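# The Long Afterlife of the Company T-Shirt

I own eleven T-shirts from places I no longer work, and one from a place I never worked at all. That last one says Stovari across the chest in letters the color of mustard. Stovari sold patio heaters, I think. It was handed to me at a trade fair in January, in a size that would fit a patio heater, and it has outlived two good sweaters and a marriage.

The free T-shirt is the only garment that arrives without being chosen. Somebody in an office picks the color. Somebody else picks the sizes, usually by ordering mostly large and hoping the staff will grow into them. Then 395 of them turn up in boxes, and for the next ten years they turn up everywhere else: under jackets, on paint days, at the gym, on the teenage children of the people they were given to.

I called a printer to ask how the math works. The shop is named Mak, and the man who answered had clearly been asked before. The smallest run they like to do is 100. Below that, he said, the setup costs more than the shirts. Above 2,000 the customer starts asking for a better fabric, and then finds out what better fabric costs, and goes back to the first one. He has never once been asked to print fewer than last year.

What customers do ask for is soft. Everyone wants soft. The shirts that people keep are soft and the shirts that people turn into rags are stiff, and you can't tell which is which until the fifth wash, by which time the invoice has been paid. Mak keeps a shelf of shirts washed over and over for exactly this talk. Most customers pat the shelf politely and order by price.

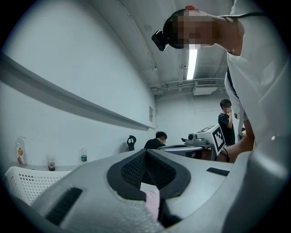
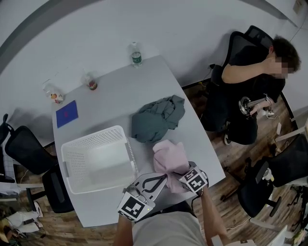 **From the Home & Habits desk**

Then there is the matter of getting rid of them. A shirt you bought can be given away with a clear mind. A shirt you were given for finishing a fun run in the rain is evidence. I tried last spring. I made a pile on the bed, felt fine about it, and went to make coffee. When I came back I was holding the one from Jemton, where I spent eight months answering phones and was unhappy for all of them. I put it back in the drawer. It's a very good gray.

A woman who sorts donations at a thrift store told me they stopped putting company shirts on the racks years ago – with exceptions. Defunct airlines sell. So do bowling alleys, diners, and anything with a fish on it. Software doesn't. She had a whole bin of one software firm's shirts, all in mediums, all still creased from the box, and she had given up on it the way you give up on a houseplant.

The better ones do find a second life. Quilters take them, though they complain about the stretch. Mechanics take them by weight. In Hulusum, the town where I grew up, the hardware store sold them as rags in plastic sacks, and my father once pulled out one from his own company picnic and wore it until the collar came off. He'd missed the picnic.

I asked him recently whether he still had it. He said no, and then, after a while, that it might be in the garage.

As for the Stovari shirt, I wore it to the store last week and a stranger stopped me by the onions to ask if I knew anything about patio heaters. I told him to keep it away from the awning. He seemed satisfied with that and thanked me, and I went home and washed the shirt with the towels.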